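We use cookies to remember your settings. By staying on this page you agree to their use.

Making Cut Flowers Last

I get more than 40 stems a week through my kitchen in summer, and I still get a little thrill every time a bud opens on the windowsill! Here's what works for me, tested on supermarket bunches and garden roses alike.
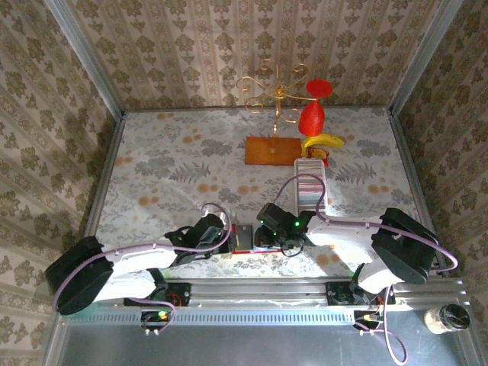
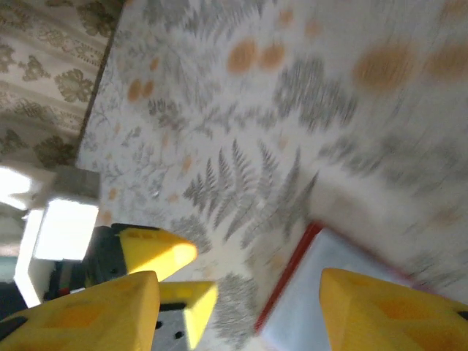

Start with the vase. Scrub it with hot soapy water and a bottle brush, right down into the corners – a cloudy vase will finish off fresh flowers in a couple of days. Rinse well.

Cut every stem at a slant with a sharp knife, then strip any leaves that would sit under the water. Roses and hydrangeas love a long drink first, so stand them in a deep bucket overnight somewhere cool (my back porch is perfect).

Change the water every other day and trim a little more off each time. My neighbor Napaporn Sangkhawat got 14 days out of a bunch of carnations this way, and I was so jealous!

Keep tulips away from daffodils at first. Fresh-cut daffodils leak a sap that makes tulips droop, so give them their own jar for a day before mixing.

And please move the fruit bowl! Ripe bananas and apples give off a gas that ages flowers fast. Mine lives on top of the fridge now.

Get new tips by email. Enter your address to join our newsletter.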